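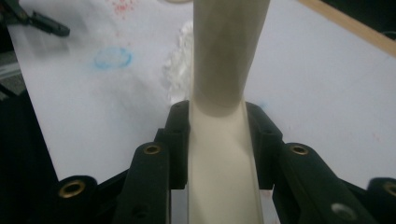
Section 2: Daily Care of the White Top

This section covers the Rito work table with the white rectangular top. It applies to tops supplied by Corkomora under part number 2626. For the wood table underneath, see the care card that came with the table.

You will need:
Small brush
Flat dustpan with a narrow handle
Soft cotton cloths
Lukewarm water
Mild dish soap, no added scent or color
White eraser pad (supplied)

2.1 Sweeping up loose pieces

Sweep before you wipe. Crumbs of foam and torn paper turn into paste under a damp cloth, and the paste is harder to get off than the crumbs were.

1. Set the pan flat on the white top, with the open edge toward the pile. Leave enough room between pan and pile to move the brush.
2. Hold the brush upright by the middle of the handle. Do not choke down on the bristles.
3. Start with the outermost pieces and bring them in to the main pile. Use short strokes. Long strokes throw light pieces onto the floor.
4. Move the whole pile to the lip of the pan. Tip the pan back a little as the last pieces go in.
5. Pull the pan away, turn it and sweep the thin line of dust left behind. You may need to do this more than once.
6. Empty the pan into a lidded bin. Foam bits cling to the pan, so tap it on the inside of the bin.
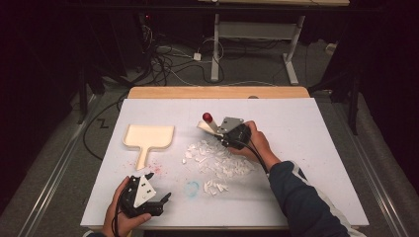
Fig. 2-1. White fragments in the middle of the top, dustpan shape at the left.

NOTE: On dry winter days light pieces may jump back off the brush. Wipe the bristles with a barely damp cloth and try again.

NOTE: If the floor is carpeted, pick up what has fallen by hand or with a vacuum. Check where cords run before you pull the vacuum under the table.

CAUTION: Do not sweep loose pieces over the edge and into your hand. Staples and splinters get mixed in with paper scrap.

2.2 Marks and specks

Marks that stay after sweeping fall into two groups. Lines and rings from a marker or a cup sit on the surface and usually come away with soap. Fine colored specks can be dry grit or pigment, and they need to be lifted before they are rubbed. If you can't tell which you have, treat the mark as specks.

For specks:

1. Press a dry cloth straight down on the area and lift. Do not drag it.
2. Turn to a clean part of the cloth and press again until the cloth comes up clean.
3. Dampen a second cloth, wring it out well and wipe from the outside of the area to the center.
4. Dry at once.

For rings and lines:

1. Put a few drops of dish soap on a damp cloth.
2. Lay the cloth over the mark for 15 minutes. Do not let it dry out.
3. Wipe with light pressure, following the line of the mark.
4. If a faint color remains, use the white eraser pad. Work in one spot no longer than 27 seconds, then stop and look. The pad will dull the finish if you keep going.
5. Rinse with a fresh damp cloth and dry.

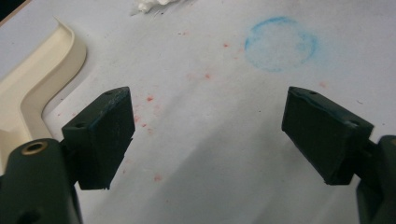

Fig. 2-2. Blue ring and red-pink specks on the white surface. Treat the specks first.

Keep trays clear of the area while you work -- grit caught under a raised rim will scratch when the tray is slid. Lift trays and set them down again.

CAUTION: No acetone, bleach or scouring powder. Test alcohol wipes on a corner first.

CAUTION: Never use a blade on the top, even for dried glue. Soften the glue with a warm cloth and roll it off with your thumb.

2.3 Looking after the brush and pan

Knock the brush out after each use. Wash the pan in soapy water when it starts to look gray, and let it dry fully before you put it away. A pan put away damp will leave a mark wherever it is stored. Store the brush with its bristles up or hang it by the handle.

Replace the pan if the front lip is chipped. A chipped lip leaves a line of dust no matter how often you sweep it.

Section text: Sanne Verhoeven. Checked by Haoran Tang.
Revised January 8, 2024. Replaces the sheet issued in March.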